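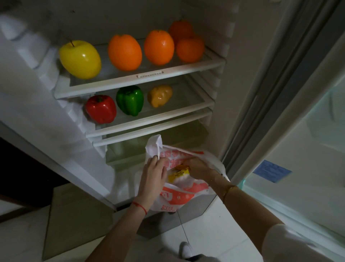 ## Week 8 notes: head cameras and wrist cameras

Ok, so Monday's session ran long and I skipped half my slides, sorry! These notes cover what I meant to say.

We're comparing two camera setups for household tasks, using the Tramilstead set: 79 recordings of a person putting groceries away and tidying up at home. Half of you get the head view only, and the other half get the head view plus the Cloven wrist unit. Same controller for everybody (the Younis one, please don't touch the gains).

Why groceries? Bags are awful for grippers. One hand has to hold the crumpled edge open while the other goes in for something small, and your camera mostly sees the back of a hand. Shiny fruit and glass shelves don't help either – depth readings off clear glass can be a real mess.

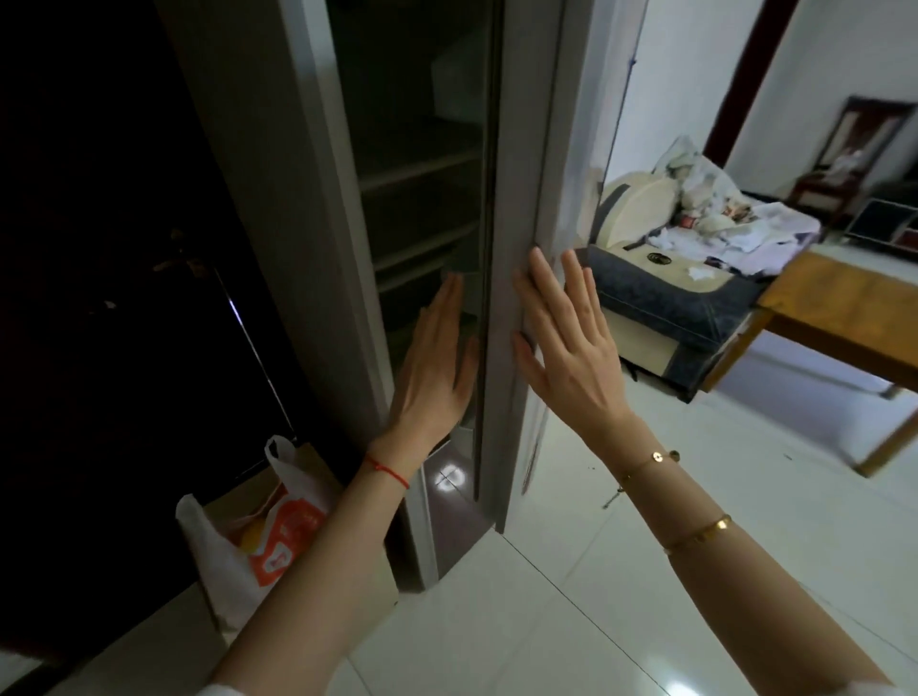

Doors are the other half of the assignment, and I think people underrate them. With two flat hands you can just lean on a door wherever you like. Our two-finger gripper has to pick its contact point, and if it pushes too near the hinge the arm works much harder (try it on your own closet, you'll feel it right away).

For your write-up:

- Pick 3 clips, at least one with a door.
- Mark every moment where the head view loses the fingertips.
- Say which camera you'd keep if Clustance only paid for one, and why. 300 words is plenty.

Girish Dhillon has the spare wrist mounts, so email him before you come by. Bring your own cable – the lab ones keep walking off.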